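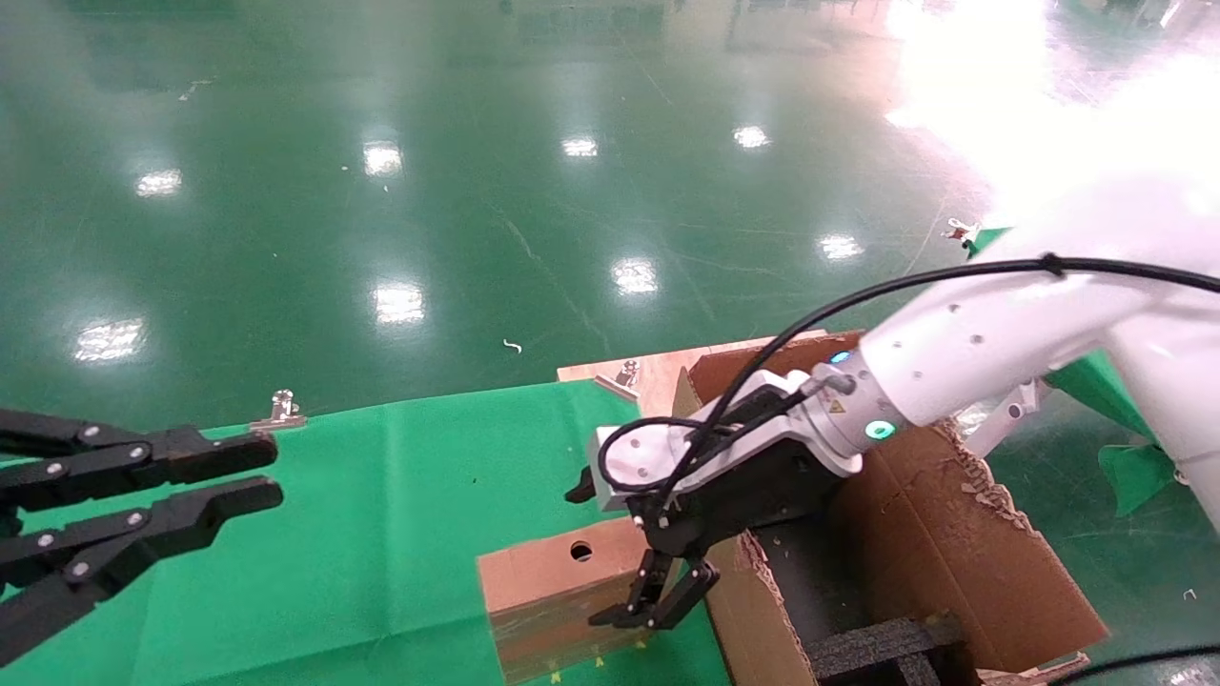

Calling the Late Game: notes for the evening session

Opening. Wait for the chairs to stop scraping. Thank Leokadia Sadowski for the invitation and for the very kind introduction (she will have said I never once lost my voice on air, so own up to the playoff game in Grellier, where I croaked through the third period like a frog and my mother called the station to ask who the new man was).

Say who I am, for those who came in late. Radio first, then local television, hockey the whole way through apart from two summers of minor league baseball that I enjoyed more than the listeners did. Over 1161 games now, if you count preseason, and I do count preseason!

What I want to talk about tonight is the game that doesn't matter. It's 6-1, there are 20 minutes left, half the building has gone to find the car, and you still have to talk. I think that's where you learn the job, and I'd like to spend most of our time there.

First part: the Lombardi game.

Tell it slowly. February, a bus six hours late, both teams out of the running. My partner that night was Abena Laryea, in her second month in the booth, and I had told her beforehand, very grandly, to save her best stories for when it got dull. It got dull four minutes in. By the second intermission she had used up every note on her sheet and was looking at me as if I'd sold her a bad car.

What she did next I still play for students. (Play the clip here. It runs a little under a minute. If the sound doesn't work, just describe it, don't stand there poking the laptop like last time.) She picked out one player, a fourth-line winger for Lombardi, and followed him for a whole shift. Where he stood on the draw. How he got off the wall. Who he was yelling at on the way to the bench. He never touched the puck. It's the best radio either of us did that year, and people wrote in about it, which they did not do about my goal calls.

Pause here and let people ask if they want to. Somebody usually asks whether the winger ever heard it. He did, his sister sent it to him, and he came by the booth the next season to shake Abena's hand.

Second part: what goes on the sheet.

Hold up the old sheet, the one with the coffee ring. Explain the columns. Names and how to say them, always checked with the player and never with the media guide. I said Hideaki Yokoyama's name wrong for an entire period once, with great confidence, and he was gracious about it afterward in a way that made me feel much worse.

Then hometowns, then who has been hurt, then one thing about each player that has nothing to do with hockey. Keep that last one kind. If you wouldn't say it with his folks in the room, leave it off, and remember they're very likely listening in the kitchen.

Mention that the sheet for a normal night takes me an afternoon and I use maybe a quarter of it. Young announcers hate hearing this. Roman Michalski, who taught me, used to throw his in the trash right after the anthem, but he had written it out by hand twice by then, so of course he knew it cold.

Third part: the partner.

This is the bit I'm fondest of, so watch the clock. Talk about leaving room. Sobia Abbasi and I worked 439 games together and we had one signal, a flat hand on the desk, that meant "let me have this one." She used it a good deal more than I did, and she was usually right to. Tell the one about the overtime goal when we both put our hands down, and for a good three seconds the listeners got crowd noise and nothing else. The station manager was furious until he listened back to it.

Also say something about disagreeing on air. You can do it, people like it, but argue about the play. Don't argue about each other, and don't carry it over from the parking lot.

If there's time: the Nima rink, the broken heater, and calling a shootout in mittens. If there isn't time, skip to the end, they can ask me about it over coffee.

Close with the homework. Pick a lopsided game, turn the sound off, and call the last 10 minutes into your phone. Then listen to it the next morning, all of it, even the bad stretches. Bring it to Leokadia's workshop if you're brave.

Thank the folks on the sound desk. Coffee is in the lobby until nine.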